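Lighting Load and Glare in Retail Storage Areas
Els Visser and Clodagh Mac an tSaoi
July 21, 2023

3. Method

Readings were taken at the Pestcombe store in March, after closing, with the blinds down. A handheld lux meter was placed at floor level and again at shelf height, and each point was measured three times. The middle value was kept. Aisles were divided into five zones, numbered from the loading door.

4. Results

Zones 2 and 3 met the target level at both heights. Zone 5 fell short at floor level, where tall shelving blocks light from the side. Glare was scored separately, looking up from a standing position, on a scale of one to four. Fluorescent fixtures under a white ceiling scored worse than we had expected from the plans.

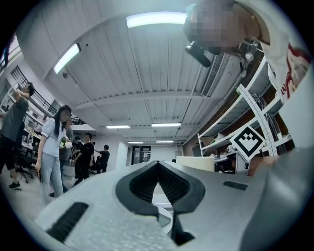

Moving the stock in zone 5 down by one shelf would raise the floor reading without any new fixtures. Replacing tubes would cost more — the quote from Verschueren is in Appendix B — and was left out of the comparison.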